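Search this site Search Go

What Ends Up in the Bin: A Small Study of Shared Household Storage

Perihan Kılıçarslan and Ziad Bataineh
Submitted 6 Feb 2025

Our project began with a complaint, as I suppose many projects do. Ziad and I had both moved into Wollham house in July, and by the end of the first week neither of us could find anything in the shared storage room. Everything small went into one big bin, and everything that went into the bin stayed there. When our tutor asked for a topic from daily life, we looked at each other and knew right away what we wanted to write about!

We kept a notebook beside the storage room door and asked people to write down what they put away and what they came looking for. It hung there for 60 days, on a string – the first one walked off with somebody's pen. We then read through all the entries over a long evening and a great deal of tea, and sorted them by the kind of thing and how long it took to find. Cloths and small containers came up over and over. Toy pieces did too, which surprised us until we remembered how often the Tralov cousins come to stay.

Mixed bins are a funny thing to live with. Soft things spread out and lie over the hard ones, small round things roll down to the walls, and flat things end up tilted against whatever is next to them. We had read about sorting by size in our course pack, but we found it helped more to look at a real bin from above and ask what we would reach for first. 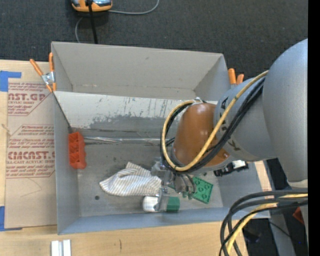
Figure 1. Mixed contents in a large gray bin, with a striped cloth, a small container on its side and a green studded plate.

The cloth is the piece we talked about most. Crumpled up, it takes far more room than it would folded, and anything small could easily slip under it. Our first suggestion was therefore very plain, and Ziad's grandmother could have told us the same for free: fold the cloths and give them their own box.

We bought two boxes with lids from Dindholm and labeled one "cloths" and the other "toys and building pieces." Small containers stayed in the big bin, standing up where they would stand. People grumbled a little for the first few days, and then the notebook entries grew shorter and a good deal more cheerful. Mrs. Ghanem downstairs has since asked us to come and look at her hall closet, and we have promised to go once exams are over.

Filed under: Student Projects, Home and Daily Life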